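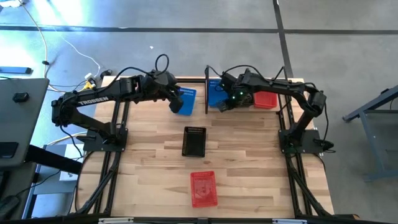 Mesh baskets, blue, red and black, on the butcher-block table

Hello all, and thank you to everyone who wrote back so kindly about the pantry shelves!

On the baskets, I'd say go ahead and mix the colors. We did up our kitchen in Griselton just before Ramadan, when there are dates and nuts and little bags of everything coming in, and I gave blue to the dry goods and red to the sweets (my own system, so please feel free to laugh). I paid almost 20 for the lot at the market in Plonby.

Do measure your shelf first, though. Mine is 64 cm across and I still guessed wrong.

Warmly,
a fellow tidier in Griselton

> Does anyone use mesh baskets for small packets?
> I have 5 shelves to fill and can't decide
> whether they should all be one color.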